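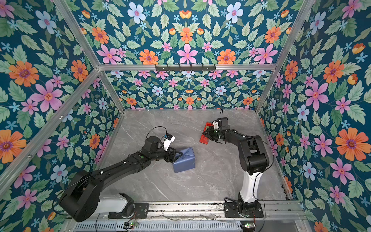
## 4. Getting the two arms to agree with each other

By now you've got both arms bolted down, the cameras on the wrists and power going to the boards on the front rail (if any of that is still to do, go back to section 3, I'll wait). This section takes you from "everything lights up" to a cell you can leave running through a morning's work. I do the whole thing in an afternoon when I'm fresh. My first time it took two days, and most of the second day went on one cable, so read the bit about cables even if you skip the rest!

I wrote this for the Radik cell we run in the Mimville workshop: two Jutum arms side by side on the front rail, with Kun doing the driving from the computer. If yours was built from the same parts list it should match, apart from the odd screw.

**Left and right always mean left and right as you stand at the front rail, facing the back wall.** Kun uses the same rule. Please write it on a bit of tape if you're the type who second-guesses it at the end of the day. I am.

> **CAUTION:** Power off both arms before you put your hands over the table. Stopping a program in Kun leaves the joints powered, and they can still push. When you do cut the power, the arms sag, so support the forearm with one hand before you reach for the switch.

### 4.1 Check the plates and the rail

1. Cut power to both arms, holding each one up as it goes.
2. Fold each arm down until the gripper rests on the table. Put a cloth under the fingers.
3. Try to rock each base with your hand flat on the mounting plate. You shouldn't feel anything. If you feel a tick, go round the plate bolts with the long hex key, a little on each one, crossing from corner to corner.
4. Measure between the facing edges of the two plates. Mine is 197 mm, and that's the number in the Kun settings file. You don't have to match it, but the number in the file has to be the number on your rail. Measure twice, then type it in.
5. Run a finger along the rail channel and fish out anything loose. I've found washers in there, a pencil stub and (once) the screw I'd spent an hour looking for under the bench.

**Note:** slide a plate even slightly and you have to redo 4.3 and 4.4. I know it's tempting to nudge one over to get more reach. Do all your nudging now.

### 4.2 Cables

Okay, the cable business. Every wrist camera has a thin black cable that needs enough slack to follow the wrist through its full twist. Too short and it tugs the camera a hair out of line at the end of the move, and then you'll spend a day and a half recalibrating a perfectly good arm. Too long and it droops in front of the lens or gets itself into the gripper.

1. With the power still off, move the wrist by hand to one end of its twist, then slowly to the other. Watch the loop above the camera the whole way.
2. The loop should stay open and never go tight. If it goes tight, feed a little more cable up from the shoulder end and try again.
3. Bend the elbow all the way in and all the way out. Same check, this time on the cable running down the arm toward the base.
4. Press each plug home at the camera. Then press it again, you'd be amazed.
5. Lay the board wires in the rail channel, and keep any strays on the table side out of the sweep of the upper arms. A couple of dabs of removable tape are plenty.
6. Don't zip-tie anything yet. Do that at the very end of 4.4, when you've seen the arms go through a real move.

Then power up, left arm first, and look for the green light on each of the two small boards at the front. Kun won't find an arm whose board is dark, and it gives a very unhelpful message about it ("device list changed"). If one board stays dark, swap the two power leads over. If the dark board moves with the lead, it's the lead. If it stays put, it's the board.

### 4.3 Zero each arm

Do the left one all the way through, then the right one. I tried doing them together to save time and ended up with the left arm's zero saved under the right arm's name, which made for a lively five minutes.

1. In Kun, open **Arms > Left > Zero** and press **Release**. Hold the arm before you press it!
2. Guide the arm by hand into the folded rest position: upper arm back against its stop, forearm down, gripper fingers straight ahead. Push gently into the stops. You want contact, no squeezing.
3. Press **Read**. You'll get one line per joint. The shoulder line on my left arm reads 1764. Yours will be some other number, and the important part is that it comes out the same each time.
4. Lift the arm away, bring it back to rest and press **Read** again. Do this a few times until you trust it. If the shoulder line wanders by more than 11 counts, the arm isn't reaching its stop. Look for a cable pinched at the joint.
5. Press **Save**. Check that the name at the top of the window really says Left.
6. Close the gripper on nothing, using the slider, and press **Set closed**. Open it fully and press **Set open**.
7. Repeat for the right arm.

I write the readings in pencil inside the cover of the workshop copy of this manual. When something drifts in July, when the building gets warm, it's very handy to see what it used to be.

**Note:** if you replace a gripper finger, you only have to redo step 6 for that arm. A new wrist means the whole list.

### 4.4 The shared-box check

My favorite part! Each arm can be nicely zeroed and the pair can still be a few millimeters off from each other, and the quickest way to find out is to have them both go for the same thing. I use the blue wrapped box. Any box with flat sides will do, as long as it gives a little when squeezed and you don't mind it getting creased.

> **CAUTION:** Set the speed slider in Kun to its lowest mark and leave it there for this whole part. Keep a hand near the stop button and the other one well away from the table.

1. Put the box on the table near the middle, where both arms can get to it without stretching. Turn it so that one side faces each arm.
2. Load the program **pair_touch** and set the box width. Mine is 42 mm in the file, and you should measure your own between the two faces the grippers will go to.
3. Press **Step** once. Both arms rise out of rest and stop over the table. Make sure the wrists aren't going to meet before the grippers reach the box.
4. Press **Step** again. The left arm comes in to the left side of the box and waits.
5. Press **Step** a third time for the right arm, then leave everything where it is. You want the two grippers on opposite faces of the box, like this:

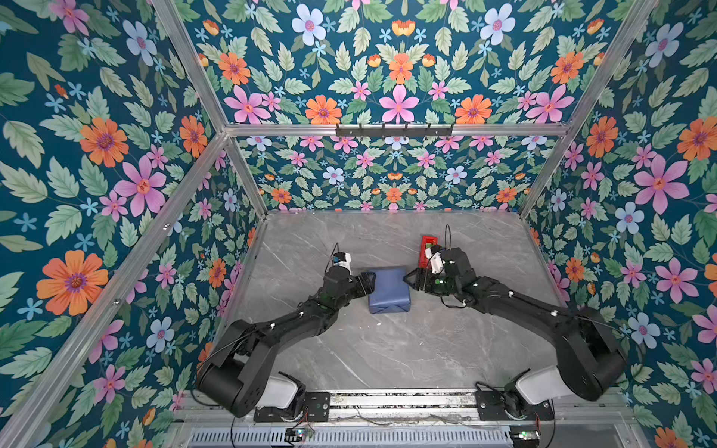

6. Crouch down so your eye is level with the table and compare the heights of the two grippers. If one is higher, change **Pair offset, up** for that arm by a tiny amount, send both arms home, and run it again from step 3.
7. Now look from straight above. If the box has been turned or shoved along the table, the plate distance you typed in back in 4.1 is the first suspect. Go and measure it again before you touch any other setting.
8. Once both look good, run the program from start to finish with no stepping, still at the lowest speed. Do it several times and put the box back in its starting place each time.
9. Zip-tie the cables, snip the tails and run it once more. A tie in the wrong place shows up right away.

If you want to try the single-arm moves next, put a second, smaller thing behind the box on the right. I use the little red one, and the program **reach_over** takes the right arm to it. Give it room. The arm's wrist is wider than you think when it comes over the top.

### 4.5 When it goes wrong

**One arm stops halfway and Kun shows "limit".** The arm thinks it has hit the end of a joint. Send it home and redo 4.3 for that arm only.

**The gripper closes and slides off the face.** Wipe the fingers with a barely damp cloth. If the box wrapping has gone shiny at the spot where they press, turn the box to a fresh side or rewrap it.

**The camera view is tilted and it was fine yesterday.** See cables. Really, see cables first. After that, check the small screws under the camera housing.

**Both arms freeze at the same moment.** It's nearly always the computer going to sleep. Switch that off in its power settings. I left it on for a month.

**Clicking from a shoulder joint.** Stop, cut the power (holding the arm up) and don't run it again until you've had the joint cover off. Section 7 has the steps for that, along with the list of spares to keep on the shelf.

### 4.6 Leaving the cell for the night

1. Send both arms to rest from Kun and wait until they've settled.
2. Close Kun before you cut the power, so it saves the offsets.
3. Switch off the right arm, then the left.
4. Take whatever you've been using off the table and wipe down the surface with a dry cloth.
5. Lay the cloth back under the gripper fingers and put the hex key where you found it, please.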